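3.2 The drumming task

We built Tiltero in a shared workshop in Pilbridge, on a bench that had to be cleared each night for other people's work. That limit shaped the whole design, and we came to like it. The two arms clamp to the bench with plain wood clamps, the controller lives in a lunchbox-sized case, and everything the robot plays or picks up has to fit in one storage bin. We chose drumming as the main task because it is fast, it is loud, and a mistake is easy to hear from across the room.

Each trial begins with the layout in Figure 2. The robot must pick up both sticks, bring the tips over the drumhead and play a short pattern at a steady tempo. We let the sticks cross on the tray in many of the starting layouts, as this makes the first grasp much more interesting: the upper stick has to come away before the lower one can be lifted cleanly. 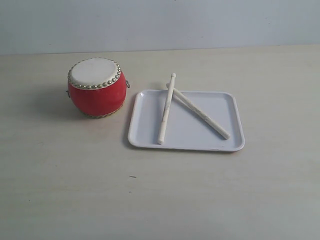 Figure 2. Starting layout for a drumming trial: barrel drum with studded rim, tray, and two wooden sticks resting crossed.

Grasp points are picked on the thick half of the shaft, close to the butt end. Our first planner, written in December, aimed for the middle of the stick, and the arm then had too little reach left to strike with any force. Moving the grasp back fixed this in a single afternoon – easily the most satisfying change of the project! The new planner, which we call Mema, also checks that the two grippers will not meet above the tray.

We ran 456 trials in total. Mema picked up both sticks in 93 percent of them. Most of the failures came from the second stick rolling as the first was lifted, and it could end up to 20 degrees away from its starting angle. A second look by the camera before the second grasp costs little time, and we now do this in every trial. Striking is learned separately, from 10 patterns tapped out by hand, and is covered in Section 3.3.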